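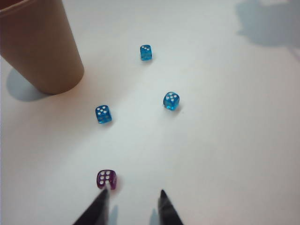
February, bench 2, evening

Wrist camera is back on after the bracket reprint and the arm is picking again. Tonight was spent on grip force and on the approach height, in that order, which was the wrong order. Task is the same as last month: pick each die off the white top, drop it in the paper cup, go home. Three blue and one purple, all the clear kind, and the clear kind is the problem. The segmenter finds the purple one every time. With the blue ones it wants to include the shadow, so the center comes out a few millimeters toward the shadow side and one finger comes down on top of the die.

Things changed since the last entry:

Bracket. Yaryna reprinted it with the thicker web. The old one flexed when the wrist reversed and the hand-eye calibration was off by the end of every session. Ran the calibration twice, before and after 135 picks, and the two agree well enough that I stopped looking. The screws are now M3x10. The M3x8 ones barely catch, please don't put them back.

Fingers. New pair, dark gray, tapered to a narrower tip than the first set. The old blunt ones pushed the neighboring die when two were close. Tip offset in the config is updated. If you swap the old pair back in for your own job, change the offset too, Radymyr lost an evening to that.

Servo. The gripper servo from Merora runs warm if it is left holding. I put a limit in the close routine: it closes until the current goes up, backs off one step, then holds. Pulse width at contact on a die is 1,680. On an empty close it goes well past that, so the same number works as a check for a missed pick. I have only tried this on dice.

Approach. The arm used to go straight to grasp height on a diagonal and clip whatever was in the way. Now it stops above the die, opens, drops vertically. Slower. I had a 500 ms wait at the top to let the wobble die out and tried taking it down. Anything much shorter and the camera frame used for the final correction is smeared. Put it back to 500.

Drop. Cup position is hard coded. The arm doesn't look for the cup at all, it goes to the taught point and opens. Empty, the cup is so light that the cable loop can drag it, and it did that once tonight and the next die landed on the table. Kyung-tae wants to tape it down. I would like to find the cup with the camera, but it is often only partly in view from the start pose and I don't feel like moving the start pose again after everything else was tuned to it. Tape for now.

Segmentation, more on this. Tried three things.

First, turning off the overhead light and using only the side lamp. Worse. The shadows get long and take on some of the die color.

Second, raising the saturation threshold. This works for the middle of the table and fails in the far right corner, where the lamp arm throws its own shadow. Dice in that corner are dropped from the list and the arm thinks it is finished. It went home with one left on the table and reported success.

Third, Oksana's suggestion: ignore the outline and use the pips. White dots on a colored face are easy to find, and the average of the dots is the center of the top face whatever the number is. Did a quick version in the Romum notebook. Very good on fives and sixes. On a one it sometimes picks up a highlight as a second dot and the center moves. Also it needs the top face separated from the side face, because at this camera angle the side pips show up too. I have a rough filter for that by dot shape (side pips come out squashed) but it was written late and I don't trust it.

Plan is to use the pips when there are enough of them and fall back on the outline for ones and twos.

Other notes

The Clovura power supply is the one with the green tape. The other one sags when the shoulder and elbow move together, and the controller resets with no message.

Gripper cable needs a strain relief at the wrist. It is held with a zip tie at the moment and the zip tie is rubbing.

Luzius asked if he can have the arm for his sorting job. Fine with me, but copy the config folder first and work on the copy.

To do
- tape the cup
- strain relief
- shade for the side lamp, or move the lamp arm out of the right corner
- pip filter, redo properly, test on ones
- second look before reporting done, with the lower threshold
- order M3x10, we are on the last bag
- ask at Boiko about the matte white sheet, this top shines under the overhead light

Left the arm parked and the supply off at the wall.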